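NOTA DE PRENSA

Rondine presenta Clodis, un sistema de orden para rincones de lectura y escritorio

Gadard, octubre. La firma de mobiliario auxiliar Rondine ha presentado Clodis, un sistema de almacenaje en malla metálica destinado a espacios pequeños de estudio y taller doméstico. La gama comprende estanterías abiertas, cestas de fijación lateral y contenedores de suelo, que se venden por separado y comparten acabados.

Según Jianhua Jia, responsable de producto, el desarrollo se centró en el material de uso mixto: libros, papeles, útiles de escritura y herramientas de mano. «La malla permite localizar el contenido sin vaciar la cesta», señala.

Cada estante admite una carga de 15 kilos. Las cestas laterales se montan sobre perfil de aluminio con 2 fijaciones y tienen un fondo útil de 30 centímetros.

Malla metálica y textiles estampados en un mismo espacio.
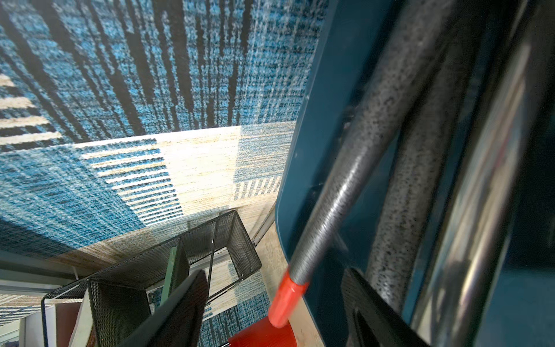
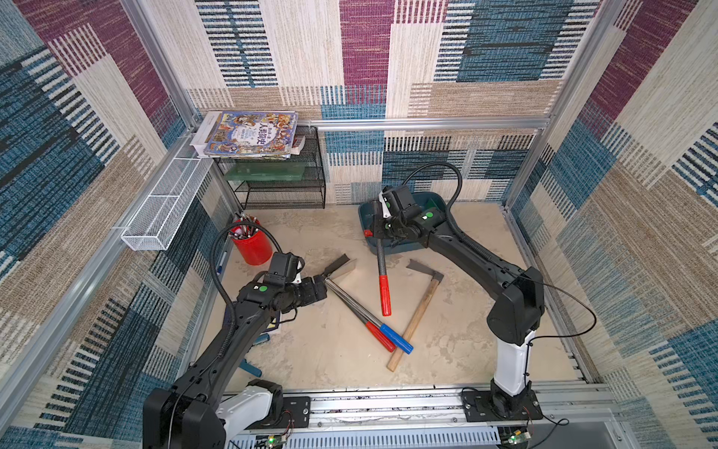
La primera serie consta de casi 200 conjuntos y se distribuirá a través de Qian. El montaje no requiere taladro. Las piezas de repuesto se suministrarán bajo pedido, con la referencia indicada en la hoja de instrucciones.

Contacto para medios: Mingxuan Hao, departamento de comunicación de Rondine.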